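**Ticket 91 – Stone pile spilling onto the Willden track**
Opened: June 6, 2021
Site: Justholm, east end
Status: open, waiting on Tannous for a loader

Hello all, and thank you for being so patient with me on this one. I know the track has come up before, and I did promise to write it up properly instead of leaving notes on the gate.

The trouble is the big heap of broken stone and dry earth on the right-hand side as you head out toward the tall tree. The edges have crept onto the path, and the delivery driver from Penero told us (very kindly, I should say) that he would rather not bring the trailer through again until it's dealt with. He has 500 fence posts for us, so I'd like to keep him happy!

What we've tried so far:

- Raked the small stuff back by hand. It took a whole morning and the pile slid down again within 12 days.
- Laid a row of old boards along the foot of it. They held for a while, then tipped over.
- Asked Willden whether they want the stone for their wall. They do, but only the flat pieces, and they can't collect before July.

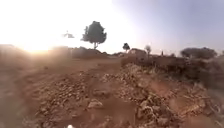 Can a car still get past the pile?

Keep to the left and take it slowly, and an ordinary car will manage fine. Anything pulling a trailer should use the lower gate for now, and please shut it behind you – the sheep next door are very quick.

My own feeling is that we should shift the loose rubble first and leave the bank behind it well alone. Tannous quoted us 1,000 for a day with the loader, driver included, and that seems fair to me, though I've asked whether they'd come down a little if we sort the flat stones ourselves beforehand. The ruts could do with filling at the same time, and the broken pieces would do nicely for that, with some dirt packed on top.

Next step: I'll ring Tannous again about dates and add whatever they say to this ticket. If you have a spare wheelbarrow with a good tire, please leave it by the shed.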